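Jul 23, 2018

Mortar trial, Bălan lime, second batch

Mixed the second batch this morning at 1 part putty to 3 parts sharp sand by volume, same sand as the first. Putty is from the tub opened at the start of July. Knocked it up for 10 minutes, left it covered, knocked it up again before use. No extra water. It was stiff enough to stay on an upturned trowel and still worked into the joints without dragging.

Filled the test panel on the north side, lower half only. Joints raked to twice their width first, brushed out, then damped twice with the pump sprayer. The upper half keeps the Nullemen premix from the first trial so the two can be compared under the same weather.

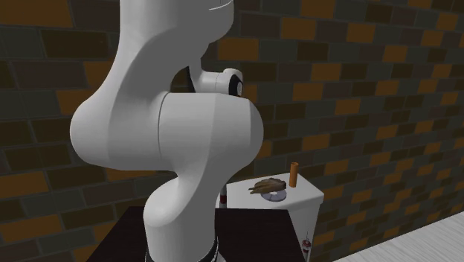
Suction is the part I still don't trust. The dark bricks take up water much more slowly than the orange ones, and in the first batch the joints next to them stayed soft a full day longer. Margareta Ene thinks the dark ones were fired harder and wants a soak test on loose bricks before we do any more pointing. Agreed. Dry weight first, then one minute face down in a tray, then weigh again.

Curing: damp hessian over the panel, plastic outside that – not touching the face. Mist morning and evening. Leave it on until the joints resist a thumbnail, then beat back with the churn brush.

Cubes: one set cast in the 52 mm molds, labeled B2. The Proler scale drifts when it has been off overnight, so switch it on and wait before weighing anything. The 300 g check weight is in the drawer under it.

To order: hessian, one roll. Sand is fine for now. Ask Jollmont if they still have the coarser grade, and whether the 4,000 micron sieve can be borrowed again.

Last updated: after evening misting, cubes not yet demolded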